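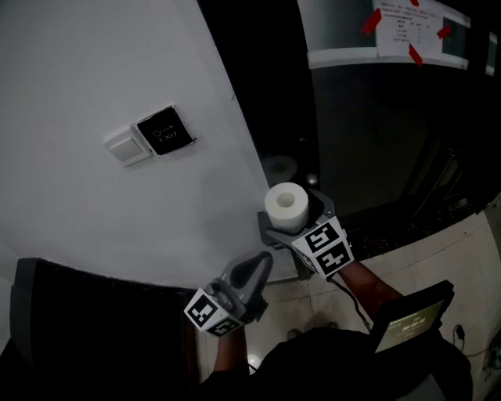
The exit button and the notice on the glass door.

The Rimley Office of Unclaimed Letters closed to the public on 10 April 2023. Staff were instructed to remain until every item in the collection had been assigned a destination. There were 395 items. The Deputy Registrar, Solange Després, signed for all of them.

Letters bearing a legible street were sent to that street. Letters bearing only a name were read aloud once, in accordance with Rule 9, and a period of silence was observed in case anyone should answer. On the second morning a voice in the corridor answered to the name Lapointe. The letter was slid under the door and was not returned. The Deputy Registrar entered it as delivered. 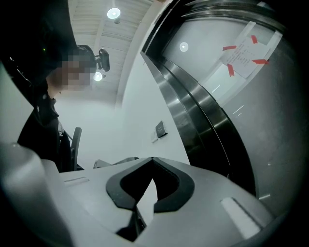 A person in dark clothing, leaning over.

By May the collection had been reduced to a single envelope, addressed to the Keeper of the Light at Sernum. The district of Sernum had been under the reservoir for 40 years. A request for guidance was forwarded to the regional authority, which replied that Sernum remained a valid destination and that postage was sufficient.
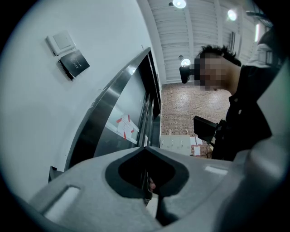

The Deputy Registrar accordingly hired a boat, the Mitik, and was rowed 700 yards from the landing. She read the name aloud once and observed the silence. The boatman later stated that a lamp had been lit beneath them, and that it moved as a lamp does when it is carried up a flight of stairs.

Her report lists the item as delivered in person. The signature of the recipient is in good order, though the ink has run.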